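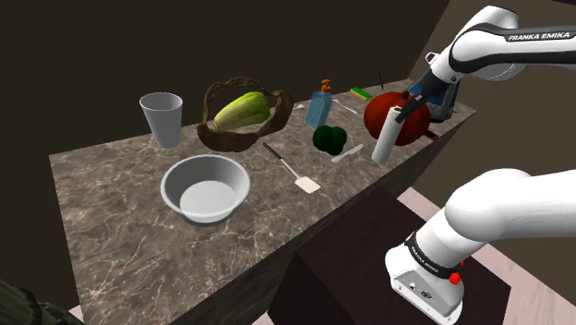
*Kitchen counter with bowl, basket and squash.*

The stone buyer at Kalbridge rejects 2 slabs in 12. "Mostly fissures," she said in May. "A vein is fine. A fissure catches a fingernail." Sealer goes on after cutting and cures for 16 hours at the Clotstead yard.

She doesn't recommend marble for heavy cooking. "Lemon juice etches it, sealed or unsealed. Sealer slows stains. It does nothing for acid." Re-honing a counter takes her crew more than 8 hours, edges excluded.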